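June, second week on the gripper comparison

Started at 7:40 with the left arm still carrying the Nistine fingers and the right arm on the Gruvar set. Homed both, ran the joint check, logged the offsets. Left wrist roll has drifted again by a small amount and always in the same direction, so I suspect the coupling and not the encoder. Marked it for the end of the week.

The plan was one variable only: fingertip type. Same shirt folding task, same controller gains, same fixed camera, same operator (me). Each run begins with a shirt laid flat and ends when the cloth has been folded in half and released. Yesterday I let myself change the close speed halfway through, and the morning's data is useless for comparison. Today the speed stayed where it was.

Block one, 20 runs. The Nistine tips get under a single layer well if the approach angle is shallow. When the angle is steeper they push a ridge of cloth ahead of them and then close on the ridge, giving a firm grip on the wrong thing. The Gruvar tips are less sensitive to angle but need more force, and the extra force drags the shirt sideways before the lift. Neither problem shows up in the motor current trace until it is too late to correct. I had hoped for a usable signal there.

Swapped the controller on the left side to the Olivares board before lunch. Loop timing is steadier than on the old one – the jitter I had been blaming on the cable is gone. The command buffer is smaller, though, and it faulted at entry 2613 of the log with an overrun. Cleared it, lowered the streaming rate one step, no repeat in the afternoon.

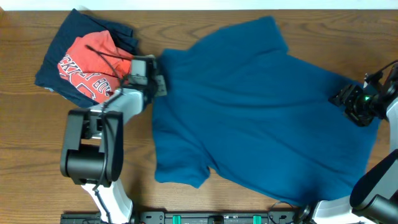

Sleeves remain the weak point. The body of a shirt gives a long edge and some margin for error, while a short sleeve gives a corner that moves whenever the rest of the cloth moves. If both arms pull at once, the sleeve folds under and the next grasp takes two layers. Holding one arm still while the other lifts helps, at the cost of a longer cycle. I will keep the hold in for the rest of the comparison and write it down as a fixed condition.

Javiera Escobar came by at 2 and asked why I was not using the Panovar camera for grasp detection. Fair question. Its depth map is good on hard parts and poor on plain cloth, where shallow creases come out as flat. I showed her the saved maps from last month. She suggested angling the light lower to bring the creases out, and I have put that on the list behind the fingertips.

Cycle counter on the right gripper passed 3000 this afternoon. No visible wear on the pads, but the open position now overshoots slightly. Reset the limit and noted the old value in the back of this book.

Block two finished at 5:15. One run discarded for an operator error – I pressed release early. Not yet ready to choose between the two. The Gruvar set is more forgiving, the Nistine set is gentler on the cloth, and I have no good measure for gentle.

Tomorrow: swap the fingers left to right, repeat both blocks, leave the gains alone. Also order spare cable clips.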